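This site uses cookies to remember your list settings. Accept / Manage

From: Huiling Zheng
To: Etdale growers list
Subject: Re: Crates for the September show

Deolinda Brandão wrote:
> Do mixed grapes have to go in separate crates this year?
> And are we lining them or leaving the slats bare?

Separate crates aren't needed. One pine crate will take four bunches, and you can mix green, red and black as long as each bunch can be lifted out without dragging its neighbour. 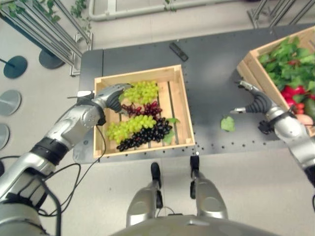 Leave the slats bare. Paper sticks to the berries and the judges have to peel it off. A vine leaf down the side is fine. Put the long bunches in on the slant and keep the small red ones away from the corners.

Labels go to Kaiwen by the 21st. I still have crates left over if anyone is short.

Huiling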